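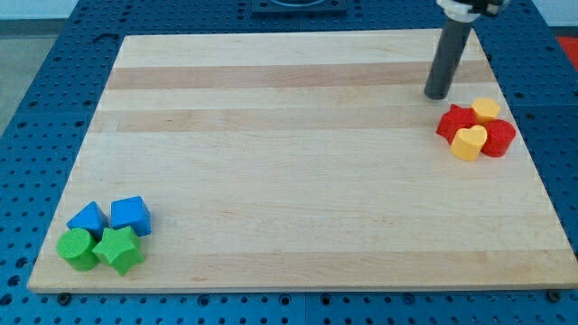 Practical 2: Pushing things with a stick

Reading for this session: the Nimri controller notes, sections on contact and speed limits. Skip the marketing pages at the front. They were written by someone who has never had to pick plastic out of a lab drain.

Last session you compared two grippers and most of you concluded that the Griller was better because it closed faster. It does close faster. It also costs more than the tutorial budget for the semester, and several of you closed it on nothing at all with great conviction. For this practical the fingers come off and you get a plain rod with a rounded tip. It can't grasp, so you'll have to think about contact for a change.

The task is to compare two controllers, Nimri and Troro, on the same arm with the same rod. The workpieces are the coloured shape blocks, set out on the maple board in two groups, blue and green in one, red and yellow in the other. You ask for a push, the controller does its best, and you write down what happened in words a stranger could follow. "Went weird" will be returned unmarked.

Each pair gets 18 trials, 9 per controller. Alternate them. If you run all the Nimri trials first and then all the Troro trials, you've measured how your patience declines over an afternoon.

Before each trial, put the blocks back in their groups, touching or close to it. The tight grouping is deliberate. Pushing one block across open board is easy and every controller on the market can do it. Pushing one block out of a huddle without dragging its neighbours along is where the two programs part company.

Choosing a block

Cylinder: upright, round, and it gives way differently depending on how far off centre you touch it. Start with this one.

Cube: well behaved against a flat face. Try a corner once you're feeling smug.

Star: the tip can lodge between two points, and then you're steering the block whether you meant to or not. Note which pair of points you used.

Heart: the same problem, with only one notch to get stuck in.

Approach and contact

Bring the tip down beside the block you want and stop short of the board. Pause, look at it from the side, then start the push. Troro lets you set the approach height and the push height separately. Nimri wants one number and will argue if you give it two. The wait before a push is 700 ms on both, and please leave it alone, as last year's results were a dog's breakfast for exactly this reason.
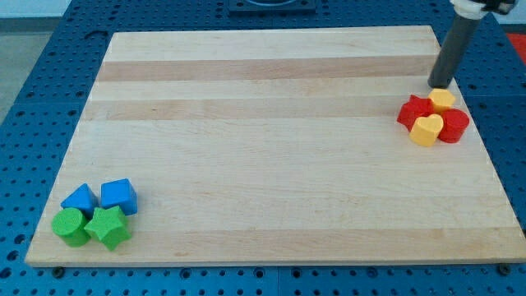 Canville ran the same comparison with their third-years and sent back a note: we found Troro gentler at first contact but slower to give up when a block jammed, and our students blamed the rod for both. Check the logs before you blame the hardware. Ours was fine.

Fair enough, though I'd add that our log files are longer than theirs and considerably worse labelled. Rename yours as you go. The default name is the same for every trial and the software overwrites without asking, a design choice I've raised with the vendor more than once.

What to hand in

One table of trials, with controller, block, contact point and outcome. One paragraph on which controller you'd choose for a crowded work surface, and one on what would change your mind. Sketches are welcome if I can tell the star from the heart.

Due in December, before the lab closes for the break. The submission box shuts at 5 pm and has no sense of humour.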